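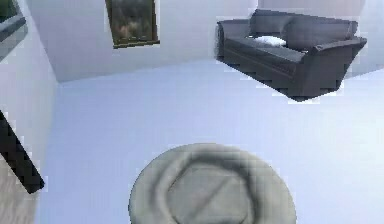
3. Does a pale room really feel bigger?

The paint shops in Omville all say the same thing: go light and the room grows. Our group was asked to test one piece of common decorating advice, and we picked this one because none of us believed it.

We wrote a short survey and gave it to 200 people, half of them students at our school and half shoppers outside the Vilela furniture store. Each person looked at 2 drawings of a room with the same floor plan. One had off-white walls and a light floor, the other had dark green walls and a brown floor. We asked which room was larger and by how much.

Most people chose the pale room. That sounds like a win for the paint shops, but we have doubts. Plenty of people told us they had heard the rule before, so they may have been repeating it. When we changed the question to "which room would you rather study in?" the answers were much closer, and several people who had called the pale room bigger also called it cold.

3.1 Problems with the method

A drawing on paper is a poor stand-in for a room. Nobody could walk around in it or put a bed in it. We also showed the pale drawing first to the first 50 people, which was a mistake, and we only started switching the order after our teacher asked about it in October.

The Vodmont paint leaflet we collected says light colors "open up" a space. It gives no source. We wrote to the company and got back a color chart.

3.2 What we would change

We would leave out the word "larger" and ask people to guess the length of one wall in feet. We would also keep the floor the same in both drawings — as it stands, we can't say whether the walls or the floor made the difference.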